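Glued wooden board as a sorting tray base: finish, flatness and a thin joint line

Posted in Workshop & Materials by Grilinska 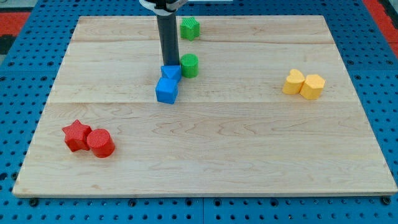 Board on the blue perforated bench top, with the color blocks on it.

I am using a glued wooden board as the base for a shape and color sorting set. It measures 325 mm on the short side and has a light varnish. Two points.

1. There is a thin line where two planks meet, running the full width. The plank on one side is slightly lighter than the other. I can't catch a fingernail in it. Is this a joint that will open up, or is it cosmetic?

2. The small blocks (cylinder, cube, star, triangle) slide more than I want when the board is carried. I would like more grip without covering the grain. The board weighs 1,480 g, so I don't want to add much to it.

The bench top under it is perforated, so air gets to both faces. Room humidity is 40 percent most of the year and drops in January.

Multton

A line you can see but not feel is a normal edge-glued joint. The color difference only means the planks came from different parts of the log or from different logs. Check it this way:

Lay a steel straightedge across the joint at both ends and in the middle. Shine a flashlight from behind. If no light shows, leave it alone. Repeat in January when the air is driest. If a gap appears at one end only, look at the end grain first. That is where moisture leaves fastest, and it is often left unvarnished. Two thin coats on the ends will slow it down.

For grip, scuff the top with 320 grit along the grain, wipe it, and apply one coat of matte water-based varnish. Gloss is the wrong choice for small flat-bottomed blocks. Test on the underside first, as water-based over an unknown varnish sometimes beads.

Lakeo

Agree on the matte coat. I did mine with wax and it made the sliding worse.

Fu

You could also glue a thin strip around the edge as a lip, 4 mm is plenty. It won't stop the blocks moving but they stay on the board. Don't glue it hard across the grain on a wide panel. Use slotted screw holes there. No idea about the joint, mine is plywood.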